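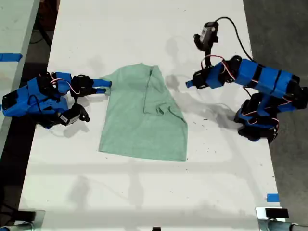
T-shirt folding at the club table, with a blue arm on each side.

Frequently Asked Questions – Berner Robotics Club

New members and parents send us a lot of the same questions every fall, so Ezequiel Tapia and I put the answers on one page. It gets longer every year. If yours is missing, catch one of us before a meeting or write to the club address on the main page.

Who can join?

Any student at the school, any grade. You don't need to have taken programming or shop. Last year's group had two people from the theater department and they were great at this! The only form is the permission slip, and we can't let you near a powered arm until it's in.

When do you meet?

We start at 3:30 and clean up at 5:15. In February, before the Jakach Challenge, we usually stay until 6:30, and you can leave earlier if you have a bus to catch. Please tell whoever is at the table so your run doesn't get scheduled.

What is the Jakach Challenge?

It's a regional student contest for tabletop robots doing household chores. Each team gets a set of tasks and a time limit. We enter the laundry category, where two arms have to fold a short-sleeved T-shirt that a judge has laid flat on the table. Judges score how square the result is and whether the sleeves ended up inside. There's also a short interview, and they do ask the quiet people questions, so everyone on the team should be able to explain how the thing works.

Why T-shirts? Isn't that kind of easy?

Try it with two fingers on each hand and your eyes an inch from the cloth! A block stays the same shape when you pick it up. A shirt doesn't. You pull one sleeve in and the collar bunches, you fix the collar and the hem slides. We love this problem. Every time somebody gets a clean fold the whole room yells.

How do you teach the arms to fold?

By doing it ourselves, over and over. One person drives both arms through a fold with a pair of hand-held controllers while the computer records the joint positions and the camera video. That's one demonstration. Then we train a model on the demonstrations and see what it does by itself. Our first usable model had 300 of them. The one we took to last year's contest had 700, and a lot of those came from Crisóforo Tovar, who has far more patience than the rest of us.

What are the little black cameras on the arms?

Wrist cameras, one per arm. They give the model a close view of the cloth near the gripper. If you bump one, say so right away, even if it looks fine to you. A camera that has shifted a tiny bit can spoil a whole afternoon of recordings, and we would much rather stop and check it.

Did students build the arms?

Yes. The blue parts are 3D printed and the joints are hobby servos. We named the pair Clakov, after a typo in our first config file, and the name stuck. New members reprint and replace parts all year long, so you'll get your hands on them early. Baltazar Contreras runs the printer sign-up sheet.

Can I touch the arms when they're on?

Not while they're moving. Call out "hands" before you reach over the table and wait until the driver answers. Tie back long hair, take off lanyards, and keep your sleeves away from the wires that loop between the joints. Those pull loose easily and then everybody is waiting on a new connector.

Do I need to know how to code?

No, and you can stay the whole year without learning, though most people get curious. We have driving, recording, printing, testing and log-keeping jobs. If you do want to code, ask Ezequiel Xolalpa for the starter exercises. They're in Python and the first one just makes a single gripper open and close – it's surprisingly satisfying.

How good is the robot right now?

Getting better! On our last full test it finished 39 folds that we would have called good enough for a judge. The second sleeve is still the weak spot. Sometimes the arm misses the edge of the cloth and politely folds nothing at all. If you have ideas, bring them. The trick of starting each fold from the same resting position came from a ninth grader in her second week.

What does it cost?

Nothing for members. Parts for the year come to some $400, and that's covered by the school activity fund and our spring bake sale. Teams going to the contest pay for their own lunch.

Can I donate shirts?

Please do! Plain, short-sleeved, adult medium or close to it, and washed. Light colors are the most useful at the moment. Shirts with a big stiff print on the front don't bend like the contest ones, so we can't record with those.

Can my family come and watch?

Yes, at the open house in the Hollenstein Room, right before winter break. Visitors get to drive the arms too, and last time Jairo Cárdenas's grandmother beat his best folding time on her third try. The sign-up for driving slots goes on the door when we open.

I missed the first meeting. Is it too late?

No. People join all the way into February. Come at 3:30, bring the slip, and ask to sit in on a recording session.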